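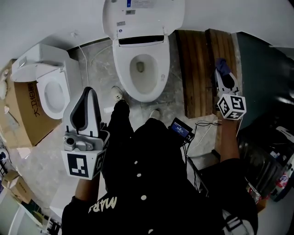 Smart toilet sitting loose in a half-finished bathroom, how do I keep it clean until the room is done?

Posted by Tâm Thân in Bathrooms and Laundry

Hi everyone! We are finally redoing the bathroom in our place in Claltstead and I am so excited I keep going in there just to look at it. The gray marbled floor tile is down, and I love it more than I thought I could love a floor. The dark teal panel is up on one wall too, and it makes everything else look fancy, even with boxes everywhere.

My trouble is with the toilets (yes, two of them, one is for the other bathroom and is parked up on its cardboard box for now). They're both white, and the smart one has a black strip across the seat hinge area that seems to show every speck. There's a thin white cable on the floor near its base as well, which I keep stepping over. We have 46 days until the last of the work is finished and the dust is already driving me nuts. I've been wiping things down with a dark navy cloth, it's just what I had, and I like that I can see the white dust on it.

So what I'd like to know is:

How often should I be wiping, and with what? I'm scared of scratching the shiny parts.

Can I peel off the printed label on the underside of the lid now, or should it stay?

Is it okay to leave the wooden slatted board leaning on the wall in there, or is it better stored somewhere dry? It's going to be a shower mat or a wall piece, we haven't decided!

Thanks so much, this forum got me through the kitchen last year and I told my sister-in-law all about it.

Ngân Lâm
Member, Lullia

Oh, congratulations, a teal wall with gray stone-look tile is a dreamy combination! I did a bathroom remodel in January and learned plenty by doing it the wrong way first, so let me save you some scrubbing.

Always get the dust off dry before you bring any water near it. Tile dust and grout dust are gritty, and if you start with a wet rag you're rubbing grit around in a paste. I use a vacuum with the soft brush on low, over the tank area, the hinges and down the sides. Then a damp microfiber cloth, well wrung out, then a dry one. Your dark cloth is a great idea for checking, I'm stealing that. Just wash it by itself a couple of times first in case it bleeds color, and shake it outside after every use!

For the black strip, a cloth barely dampened with plain water and one small drop of dish soap. No glass cleaner, no bathroom spray, nothing with bleach, and never spray straight onto it. Put the water on the cloth. A clean dry paintbrush (a cheap 2 inch one is perfect) gets the fluff out from around the hinges, and it's weirdly satisfying.

Leave the label alone for now. Take a clear picture of it with your phone, close enough to read the small print, and keep the picture with your receipts. If you need a part or want to make a warranty claim later, you'll be so glad you have it. Once the thing is installed and has been working nicely for a month, check the manual to see if it's one that is supposed to stay on. If it can go, warm it with a hair dryer on low, peel slowly from a corner, and rub off leftover glue with a bit of cooking oil on a cotton ball. Wash the oil off after.

As for how often, I did a full wipe on Sunday and otherwise kept everything covered. An old fitted crib sheet goes over a toilet beautifully! The elastic holds it in place and you can pull it off in a second. Close the lid first so dust stays out of the bowl.

And please do tape that cable up out of the way, or coil it and tie it. I tripped on one with a full bucket in my hands. Never again.

Silviu Vlad

just throw a trash bag over it and clean once at the end. Why clean something 30 times when the guys are coming back tomorrow to make more dust

also get the one on the box down on the floor before it falls. those are heavy and cardboard gets soft if there's any water around

Eino Nieminen
Member

Silviu is right about the box. Get a second person to help you lift it, put down a folded moving blanket, and set it on that so the base doesn't mark your new tile. I would do it today. I don't agree on the trash bag, though, at least not a tight one in a damp room. My brother did that and got a musty smell under there. Cloth breathes, so the crib sheet gets my vote.

Now for my favorite part, the wood! Slatted boards are lovely in a bathroom but they don't enjoy standing on end against a wall for weeks, they can bow. Lay it flat in a dry room, with a few scraps of wood under it so air can get to both sides. Under a bed works very well. Dust it along the slats with a dry brush and then a cloth that's only just damp. When you bring it back, let it sit in the room for a few days before you screw anything in.

If you go with the shower mat, check what finish it has and stand it up to dry after each use. If it ends up on the wall, I'd put it opposite the teal. Brown slats across from that color would look terrific.

One thing for the tile while you're at it. Keep the bags and bottles that tend to pile up in a corner on a tray or in a plastic tub. It takes half a minute to move the tub and sweep, and you don't end up with a ring on the floor from something leaking. I keep a Vodell tub in our hallway for that during any project and it has saved us a lot of grumbling.

Tâm Thân
Original poster

You're all wonderful! The second toilet is coming down off its box tonight when my husband gets home, we have a moving blanket in the trunk already. I took a picture of the label, and then one of the other toilet's box too while I was at it, in case the numbers printed on it matter.

Ngân, I have two crib sheets in the closet with ducks on them, so the fancy bathroom is about to look very silly and I can't wait. Eino, the board is going under the guest bed. And I'm now leaning hard toward the wall idea, so expect a whole new post from me about screws!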